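Search the notebook Search this site Go
Type and press enter

Workshop notebook
28 August 2021
Posted by the bench log, Narninen

Round face and rim, second go. I was looking forward to this one all week and it did not let me down! The unit came back from Tinelcombe in May and has been sitting on the shelf under the window ever since, wrapped in an old towel, while I finished the Stöcker job. Today the bench was clear by lunch so out it came.

First thing I did was read my own notes from last time, which were terrible. "Rim OK, check collar, ask re: seal." Ask who? No idea. So I started over and wrote it all down properly.

Cleaning: warm water with a drop of dish soap on the pale face, soft cloth, no scrubbing. I am a little in love with that face. It has a sheen somewhere between silver and beige that I have never managed to get on a refinished part, and I didn't want to be the one who spoiled it. Went over it 2 times and dried it with the blue cloths (we're nearly out, put them on the Tonmont order please).

For the rubbery rim, plain water and a soft brush. The old stuff in the spray bottle leaves a shine and I much prefer this matte. The ridged bit of the rim takes longer than all the rest put together. The teeth are fine and regular and the dust goes right down between them, so I used a dry toothbrush first and only then the damp one. Very satisfying job, I could do it all day.

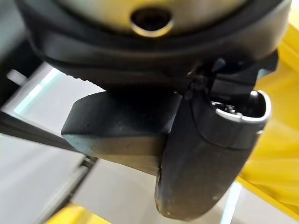 Bench log author
Finishing and refit, Narninen workshop

Then the hole in the face. The polished collar around it is the best thing on the whole piece, I'll say it again. Last time I had a note to replace it and I'm crossing that out. A cotton swab around the inner lip, a wipe with the dry cloth, leave it alone. Did not go poking about inside.

The black cylindrical part with the silver lip got the same treatment, brush on the outside, swab around the lip. It has faint scuffs low down on the rounded end and I'm leaving those too. I tried 200 grit on a scrap piece of the same sort of black stuff and it went gray straight away, so please, nobody sand it! Scrap is in the drawer if you want to see how bad it looks.

Little clip between that part and the rim: a single drop of light oil on the pin, wiped off again after 2 minutes. Didn't take the pin out. If somebody wants to, use the small punch and keep a hand underneath, I lost one under the radiator in the old shop.

To do
- weigh the whole thing before it goes back in the towel
- find out what Tinelcombe used on the rim
- better towel

Did I mention the collar.

3 comments

Great write-up. We get a gray bloom on ours every winter and plain water shifts it, so I'm with you on the spray bottle.

What oil for the pin? I've been using the sewing machine kind and it seems fine.

Sewing machine oil is what's in the can here too. Blue cloths are ordered.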